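From: Gitel
To: Stivance Shared Table list
Date: July 30, 2019
Subject: Re: [shared-table] fruit plate, tablecloth, and who's buying what

Sorry for the slow answer, been on the road to Mosberg and back and only read mail on my phone. Answers mixed in below, then a few things of my own at the end.

> Hi all, before the next supper can we please settle the fruit. Last
> time we had a huge bowl on the round table and half of it got thrown
> out. Apples bruised at the bottom, grapes gone soft, nobody wanted
> to dig. I'd vote for either no fruit at all or one kind only. Also
> who is paying.

Not no fruit. People come straight from work and the food is never ready on time, they need something to pick at. But agree the bowl was a mistake. Too deep. Whatever is on the bottom is lost.

What I'd do is use a flat plate. The dark gray one with the wood rim, it's in the low cupboard under the trays. One layer, nothing on top of anything, so you see right away what's there and what needs eating. When there's a gap you fill it from the bag in the kitchen. Bag stays in the kitchen!! Don't put the bag out.

One kind only, no. Looks like a canteen. Couple of big oranges, a tomato if we have good ones, then something odd for people to ask about. Small things like tangerines can go straight on the cloth next to the plate, they don't roll much and kids go for those first anyway. I leave them in easy reach of the edge on purpose.
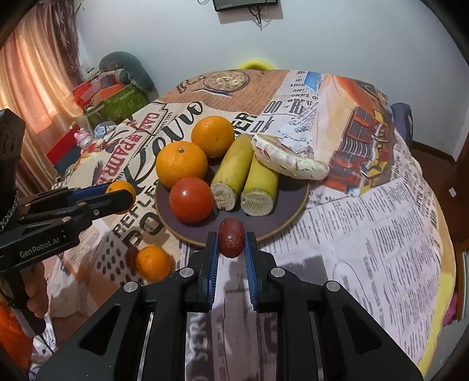
As for bread, I know somebody complained about bread on the fruit plate. One flat piece at the side is fine by me as long as it's kept off anything cut. Cut fruit leaks, bread goes soggy, then no one eats either. If it bothers you put it on its own saucer, I won't fight about it.

Paying: same pot as always. Fruit for the last one came to less than the drinks did by a long way. Keep the receipt, put your initials on it, drop it in the tin.

> Second thing, the tablecloth. I really don't like the newspaper one.
> It's so busy you lose things on it. I put my glasses down and
> couldn't find them for ten minutes. Can we go back to the plain
> white? It looked so much nicer with flowers.

The white looked nicer for one evening. Then it had beet on it. Then it had beet and turmeric on it. I washed it at 100 and it came out pink and smaller, it doesn't cover the round table any more. You're welcome to it for the side table.

The newspaper one I like, I'll say it. The pocket watch, the old lettering, that red and orange picture on the one side that I still can't decide is a car or not. New people always start reading it while they wait and then they have something to talk about. "Casa de Padre" got us a whole conversation in May about somebody's grandfather's shop. And stains don't show. Wipe it, done.

Fair point about the glasses. Put them on the shelf by the window. Well, see below about the shelf.

> Third, does anyone know where to get the sugarcane again? My kids
> loved it. The supermarket looked at me like I was crazy.

Carhuamaca has it, the little store behind the bus stop. Not every day, ask at the counter becuase they keep it in the back. Comes in long pieces, ask them to cut it, they have the right knife and you don't. At home peel it before you bring it, please. I did it once on our kitchen counter and was picking bits of fiber out of the drain for days.

Short pieces are best, nobody over the age of 4 wants to be seen chewing on a stick as long as their arm. Cut ends dry out fast. Wrap in a damp towel till people arrive. And put out a saucer for the chewed bits or they'll end up in the plant.

Jujubes they also have, in the small bags. Good fresh, better when they go a bit wrinkly. They have a pit, tell the kids.

Now mine.

1. The shelf under the orange curtains. It's a dumping ground. There's a gray pillow on it, boxes, a little pink figure that I think belongs to one of the kids?, and more stuff every time I look. If any of it is yours please take it home. I want that shelf for glasses, phones and serving spoons. I'll be there early on the day and whatever's left goes in a carton by the door. Not throwing anything out, don't panic, just moving it.

2. Cables hanging from the wall screen. I keep meaning to bring ties. Has anyone got the Velcro kind? Two would do it.

3. Chairs. The dark blue ones stay at the round table. They keep wandering off to other rooms and then we eat sitting on stools.

4. Numbers. We fit fine at the usual size but if the notice goes out to all 70 on this list and everyone brings a friend I can't seat you. So please reply, even a one word reply. To the list, not to me, I lose the private ones.

Fruit shopping: I'll do oranges and tangerines on my way in. Need somebody for sugarcane and jujubes from Carhuamaca. Somebody else for tomatoes, ones that are red all the way round please, last lot were like tennis balls. No bananas, they make everything else in the bag taste of banana.

If no one takes the sugarcane by Thursday night I'll just get more oranges.

Got to run, bus.

Gitel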